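Stisto Residents' Association, Cluldale House
Minutes of the working meeting on snack boxes and guest rooms
Saturday, February 17, 2024, second-floor lounge

Present: Kwame Quansah (chair), Helmi Räsänen (minutes), Eero Kettunen, Niilo Mustonen
Apologies: Niilo Oksanen

1. Minutes of the November meeting
Approved with one correction. Under item 4, "box lids" should read "box labels."

2. Snack boxes for guest rooms
Kettunen reported on packing. The order stands at 85 boxes. The supplier, Thakur, sells in lots of 100, and the surplus will be kept in the second-floor linen closet. Clear plastic was chosen in November so that contents can be checked without opening the box.

Mixed contents were agreed: one wrapped cake or bread item, one packet of stick-shaped snacks, and small packets to fill. Larger items go in first. Mustonen asked that printed labels be left on all wrapped items, as guests with allergies need to read them. Agreed. 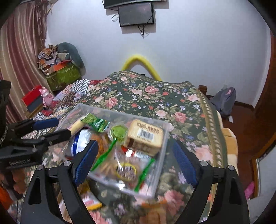
Item 2: clear box with mixed snacks and green strap, over the floral bedspread.

Räsänen asked whether the strap gets in the way when guests take things out. Kettunen will try a box with and without it and report back. Quansah noted that weight per box must not exceed 400 grams. Two trial boxes were over and will be repacked with fewer small packets.

Placement was discussed. Mustonen preferred the desk, but three of the rooms have no desk. It was decided to place the box at the foot of the bed on arrival day and to move it to the shelf at first cleaning.

3. Bedspreads
The dark green spread with pink roses will stay in use. Räsänen reported that the patterned border frays on some of the older spreads after machine washing. Wash on the gentle cycle, border folded inward. The quote from Fundley for replacements was tabled until the spring count is done.

4. Costs
Spending on boxes and contents to date is $2,994, within the approved amount. Receipts are with Quansah. Oksanen to enter them in the ledger.

5. Actions
Kettunen: strap trial; repack the two overweight boxes.
Räsänen: washing notice for the laundry room.
Mustonen: list of rooms without a desk.
Oksanen: ledger entries.

6. Other business
The closet key is to be returned to the hook after use. Meeting closed at 11:40.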